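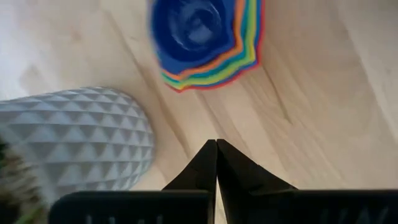 Fig. 1 — Cups nested, red on the outside, blue in the middle. Faceted vase to the left.

Home Guides Set-up Table Activities Contact
Search this guide Go

Section 4: Cups and Vase — Setting Up the Table

Read this bit before the first session. It's short. Vaughan McPhee wrote the long version and it ran to 28 pages, so this is what's left after Laurinda Sequeira went at it with a pen. If you want the old one, ask at the Purden desk.

4.1 What you need

Nesting cups, one full stack
White faceted vase
Table, cleared. Pale wood is best, the colours show up well on it
Soft cloth, dry
Second cloth, damp
Tray for cups not in use
Box with lid, for after

Note: the Godinho boxes are the right depth for the cups but tight for the vase. Use the Wason box for the vase if you have one.

4.2 Getting the table ready

1. Clear everything off. Mugs, phones, the register, all of it.

2. Wipe with the damp cloth. Follow the grain. Then the dry cloth straight after.

3. Look for sticky patches. Run your palm over the top, you'll feel them before you see them. Wipe again if needed.

4. Check for wobble. Push down on each corner in turn. Folded card under the short leg, trim it so nobody trips.

5. Sort the light out. Strong light from one side turns part of the table white and the child sitting there squints the whole time. Half-close the blind or swing the table round. You want to be able to see the grain all the way accross.

Caution: no spray polish on the table. Makes the cups slide. Vasco Antunes used it once in August and we spent a week getting it off.

4.3 Putting out the cups

The set nests by size. Red is the outside one, then in through yellow-green, green, light blue and orange to the deep blue in the middle. Always hand them over nested. Children like taking them apart far more than they like being given a spread of loose ones.

1. Take the whole stack out of the box in one go. One hand underneath.

2. Check the order of the colours against Fig. 1. Two blues in there — don't mix them up. The deep royal blue goes in the centre, the lighter one is further out, between orange and green.

3. If a cup is sitting crooked, lift out everything inside it and start again from that one. Don't press. Pressed cups jam.

4. Turn the stack a little until it sits comfortably. The rims are wavy and won't always line up with each other. Fine. Leave it.

5. Put the stack down within reach of the child but back from the table edge. A forearm's length is plenty.

6. Openings up for the first go. You can turn them over later for tower building (see 4.6).

Note: the plastic is glossy and shows fingermarks. Warm water and washing-up liquid, nothing stronger. Dry them before nesting or they stick together and you get the jam problem again.

Caution: a jammed pair should be run under warm water and twisted gently. No knives, no spoons down the side. If they won't part, put them on the tray and swap in another set.

4.4 Placing the vase

The vase is the "feel" half of the activity. Raised triangles and little pyramids all over, good for fingertips. It can lie on its side for this, the pattern is easier to get at.

1. Lift with two hands. Every time, even if you're in a rush.

2. Turn it over once and look for chips. Points first, then the rim. Any chip at all, it goes out of use.

3. Lay it down gently to the left of the cups. Rounded end towards the middle of the table.

4. Let go slowly. If it rolls, tuck the dry cloth alongside it.

5. Leave a clear gap between vase and cups. You should be able to get a flat hand through without touching either.

Caution: an adult stays within arm's reach of the vase the whole time it is out. If you have to leave the table, the vase leaves with you.

Caution: no water and no flowers in it during sessions.

Left-handed children: swap the lot over. Vase right, cups left. Everything else stays the same.

4.5 Running the first go

1. Sit beside the child, not opposite. Same view of the cups.

2. Let them look. Don't talk for a bit.

3. Point into the blue cup in the middle. "What's in there?" Usually enough to get it started.

4. Cups come out one at a time. Say the colour as each one is put down. Skip this if the child is already saying them.

5. When the red one is left on its own, stop and wait. Some will start putting things back without being asked.

6. Move on to the vase. Guide the hand if they want it guided. Flat palm, then fingertips. Words that work: bumpy, pointy, cold, smooth in between.

7. Back to the cups to finish. Red first on the table, then each smaller one inside.

Stop early if cups are being thrown. Vase off the table first, then cups.

Note: Leonilde Garcia kept notes on 24 first goes and most of the children wanted the cups again straight after the vase. So allow time for it. Don't pack up while they're still reaching.

4.6 Variations

Tower — cups upside down, red at the bottom. Vase must be off the table and boxed before you start.

Which one's missing — take one cup out while eyes are shut, nest the rest. Green is a hard one, it sits next to yellow-green and the gap is easy to miss.

Tracing — finger round the wavy rim of the red cup, then along a line in the wood. Nice quiet one for the end. Trí Hứa's idea.

4.7 Packing away

1. Vase first. Wipe with the dry cloth, along the diagonal rows so the fluff doesn't catch. Into its box, lid on.

2. Wash and dry cups if they've been in mouths.

3. Nest in order. If the stack won't sit down properly one is in the wrong place, go back and find it.

4. Cups in the box, openings up.

5. Wipe the table agian.

6. Initial the sheet inside the lid. Write down any chips, cracks or missing colours.

Replacement cups are order line 66 on the Detatex form. Whole sets only, they don't do single colours. The vase isn't on the form, ask Laurinda.

Next: Section 5, Threading and Lacing

81 shares 2 comments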